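Camville Neighbors Board > House and Home > Vinyl tablecloth or real cloth for everyday?

plumtree29
My mother-in-law is moving in with us in August and she has opinions about my kitchen table. I've had bare wood for years. She wants it covered, and she wants cotton, ironed. I do the laundry in this house so you can guess how I feel about that. What does everybody use for a table that gets eaten on every single day?

ebuka_o
Vinyl, no contest. I grew up with it and I have it now. 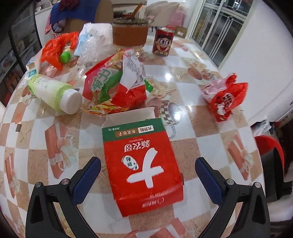

I bought cotton when we got married and it lasted two months before the curry stains won. With vinyl you wipe and you're done. People get snobby about the patterns, but I like a loud one, checks with bread and mugs printed all over them, because crumbs just disappear into it. Park a box of peanuts on that with the flap open and go watch the game, who cares what spills. Get the kind with the fuzzy backing though, the cheap stuff slides.
- Ebuka Okeke

Skililine
Fuzzy backing gets moldy if water sneaks under the edge. Ask me how I know!! I went through two of them before I switched to cotton with a felt pad underneath, and I will never go back. Vinyl sticks to your forearms all summer. Also I don't iron mine, I pull it out of the dryer a little damp and smooth it down by hand. Looks fine.

plumtree29
She would notice. She would absolutely notice.

stenex_fan
Skililine, the mold thing is you not lifting it to dry. Mine comes off every couple of weeks and hangs over the shower rod.
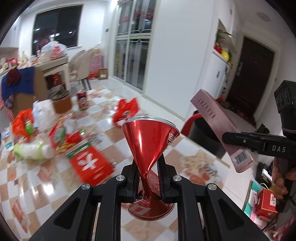 And the forearm problem goes away if you buy the thicker kind. I got mine off the roll at the Stenex on Haruna Street, they cut it while you wait. Bring your measurements, and add enough for the drop on both sides. I forgot the drop the first time and ended up with a very expensive placemat.

Skililine
Or I could buy one thing that doesn't need to hang in my shower. We're not going to agree on this lol

ebuka_o
You wash yours every week! Mine gets a sponge! How is yours less work?

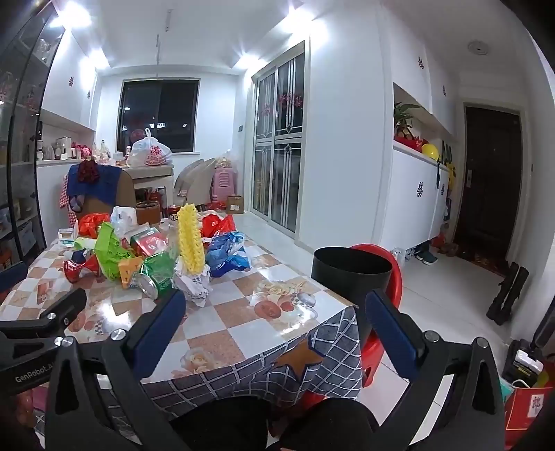 Danai Politis
Hi all, I read here more than I post. I do both and I'm surprised it hasn't come up. Cotton goes on first, then a clear or printed vinyl on top for weekdays, and when company comes the vinyl rolls up and goes behind the couch. My table is usually buried in packaging and junk by evening anyhow, so it needs a top that can take it. Roses and checks have been good to me, they hide a lot. Roll it, don't fold it, or the creases stay forever. If they do set in, a hair dryer on low takes most of it out, just keep it moving.

plumtree29
Danai, the two layers might save my marriage. She gets her cotton and I get my sponge. Does the vinyl leave marks on the cotton if you leave it on all month?

Danai Politis
Mine hasn't, but I'd try it on an old sheet first. A dark print on top of white cotton would make me nervous.

stenex_fan
Get white-backed vinyl and you should be ok. They have it on the same roll rack, left side, past the shower curtains.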